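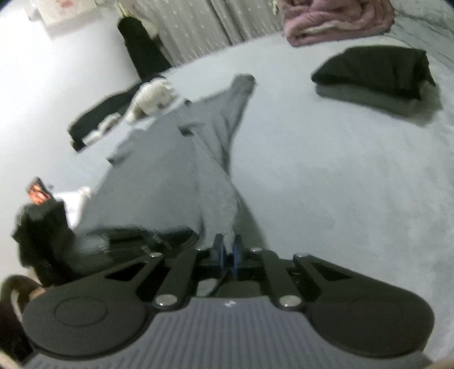
Clornance 380 Portable Dance Floor: Review After One Season

The Clornance 380 is a snap-together dance floor sold to event venues and to rental companies. We bought one in February for the tent side of our site, where receptions run on grass over a leveled gravel pad. It has now been laid and lifted for most of a wedding season. This review covers setup, surface, edges, storage and cost.

What you get

The set is 160 panels plus edging and four corner pieces. Panels lock with a tongue on two sides and a groove on the other two, and a quarter-turn cam pulls each joint tight. The cam key is a plain hex wrench. Two are supplied, and a third is worth buying on day one.

We paid $3,152 for the set with delivery. The storage carts are extra at $380 each, and the full set needs two. The price list does not make that clear, and the sales office at Clornance only confirmed it when asked.

Setup

Start from a corner and work along the long side first. If you start in the middle, the edging will not close on the last side and you will be lifting two rows to fix it. The manual shows a center start on page 3 and a corner start on page 7. Use page 7.

With two people the first full build took most of a morning. By the fourth event the same two people had it down to a little over an hour. Leszek Pietrzak, who runs our tent crew, prefers to lay it the Thursday before a Saturday wedding so the tables can go in around it. Panels left in place for two nights did not shift.

Surface

The top is a printed wood grain in a mid-brown. At standing height it passes for oak in evening light. At noon it does not. Grip is good with leather soles and acceptable with bare feet. Candle wax lifts with a plastic scraper. Red wine left overnight under a chair marked two panels, and those now go under the DJ table.

Heel marks show in a low side light and are hard to see otherwise.

Edges

The ramped edging is the weak part. It clips on with a thinner tab than the panels use, and we broke three tabs in the first month, all during teardown in cold weather. Replacement edging ships in packs only. Shirley Fraser, our coordinator, now tapes the entry side before guests arrive – a wide black gaffer tape, pulled the morning after.

Compared with the Stulten

We rented the Stulten floor for two years before this. Its panels are larger and heavier, it needs three people, and it sits flatter on uneven ground. On a hard indoor slab I would still take the Stulten. On our gravel pad, once leveled, the difference is small – the Clornance rocks slightly at one corner and a rubber shim cures it.

Verdict

Four out of five for panels, two out of five for edging. Order the carts and a spare pack of edging with the floor, as a second freight charge costs more than the edging does.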